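Demetrius Delacroix
February 20, 2023

I want to write a little thread on wrapping flowers in paper. I am learning it since last winter and I make many mistakes, so maybe it helps other beginners. 1/

I practice with artificial flowers. Fresh ones are expensive, and after the third wrapping they are tired and the petals fall. The fabric ones I can use again every evening. My wife says the living room looks like a wedding that did not finish. 2/

First, the paper. I buy sheets from Haslam, the small paper shop near the station. For a bouquet of one hand size, I take one big sheet and I don't cut it. Too much paper can be folded away. Too little paper can't be repaired. 3/

Then the color. I was always choosing white or brown, because I was afraid. Brenda Naylor, who teaches the Saturday class in Forcombe, told me to try the color that I think is too strong. So now I like bright orange with pink roses, and a pale blue flower between them. It should be ugly, but to my eye it is very cheerful. 4/

The cone shape is the difficult part. You put the stems on the corner of the sheet, bring the left side over, then the right side, and keep the bottom narrow. If the bottom is wide, the flowers slide down and only the paper is looking at you. 5/
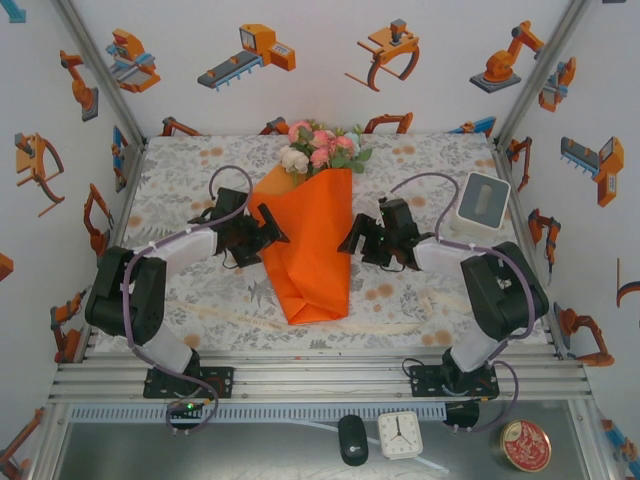

Do I tie the ribbon before or after the paper is closed?

After. First hold the paper closed with a small piece of tape, then put the ribbon around the narrow part and make the bow on the front side. 7/

About the ribbon itself: I prefer a thin one in cream. A wide ribbon hides the folds, and I worked hard for these folds! The printed kind is nice too, but check that the letters are not upside down when you tie. I did this for my aunt's birthday and she was very polite. 8/

Leaves are also important. I put a few green ones at the outside, a bit lower than the roses. Without them the bouquet has a hard edge where the flowers meet the paper. 9/

Please put a cloth on your table before you start. The paper moves less on cloth than on bare wood, and the surface doesn't get scratches from the wire stems. An old tablecloth with a pattern is perfect, small stains are not visible. 10/

For one bouquet I now need around 6 minutes. In the beginning it was half an hour and some bad words in two languages. 11/

In March I will try round wrapping, with two sheets in different colors. If somebody knows how to keep the second sheet from turning, please write me. I have still a lot of orange left. 12/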